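4. Storage Containers and Weight Loss

4.1 Choice of containers

Small grocers in Jastach and Killell buy lemons by the case and move them into a display container the same morning. The kind of container is usually decided by what was already in the shop. In our first visits we found wooden crates, woven baskets, plastic tubs, and open metal bins, often in the same store. Shopkeepers had firm views on which kept fruit longest, but their views did not agree with each other, and none of them kept records that would settle the matter.

Earlier work on citrus storage has mostly looked at cold rooms and sealed packaging. Those results are hard to apply to a shop floor, where the fruit sits uncovered at room temperature and is handled by customers all day. A lemon loses water through its rind, and the rate depends on how warm the air is, how dry it is, and how freely it moves around the fruit. The container affects the last of these directly. It may also affect the first, because metal gives up heat faster than wood overnight and warms faster once the door is open and the sun reaches the shelf.

We limited the comparison to two container types, the slatted wooden crate and the solid-walled metal bin. Baskets varied too much in weave to be treated as one group. Plastic tubs were dropped after the April trial, when we found that most shops lined them with paper and changed the lining at irregular times. The metal bins were open at the top (Figure 2).

Figure 2. Light gray metal bin on a light wooden table. 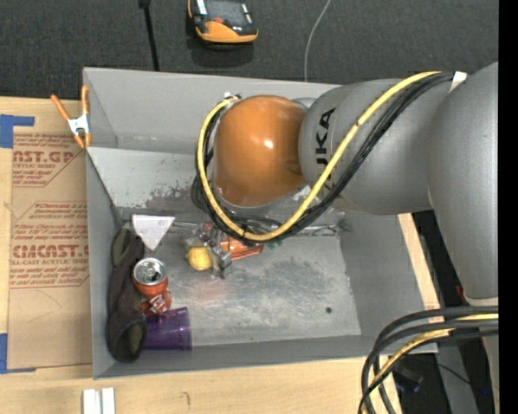 Each shop received fruit from the same supplier, Gu, on the same delivery run. A total of 1275 lemons were weighed before they were placed on display. Fruit with visible cuts, soft spots, or missing stem buttons was taken out before weighing. Every lemon carried a small numbered sticker near the stem end. Stickers that fell off were not replaced, and the fruit was left out of the later tables.

4.2 Weighing and inspection

Fruit was weighed in the shop before opening, on a Jurkow bench scale that was checked against a reference weight at the start of each visit. Staff were asked not to rearrange the display on the day of a visit until weighing was done. They were free to do so at any other time, and most did. We decided against asking for stricter rules. A display that never gets turned over would have told us little about ordinary shops.

Inspection covered three things: firmness under light thumb pressure, rind color, and mold. Firmness was scored by the same person throughout. Rind color was compared with a printed card. Any fruit with mold was removed at once and recorded as a loss, along with its last known weight. Fruit touching it was kept on display but marked in the log, so that spread within a container could be followed.

Sold fruit was the main difficulty. Customers tend to take the firmest lemons first, and the fruit left behind is a poor sample of the whole. To allow for this, shops set aside part of each delivery in a second container of the same type, placed next to the display and marked as not for sale. The second container was weighed on the same schedule for 30 days. Results for display fruit and set-aside fruit are reported separately.

4.3 Shop conditions

Temperature and humidity were logged at shelf height, out of direct sun. The Killell shops were drier as a group, mainly because several of them run heaters near the front counter. Shops in Jastach tend to be older and stay cool until midday — one has a stone floor and no heating at all on the sales side.

Height above the floor was recorded but not controlled. Crates were more often stacked on the ground, while bins were more often set on a table or shelf. This difference is confounded with container type, and we return to it in the analysis, where shops that kept both types at the same height are treated as a separate group.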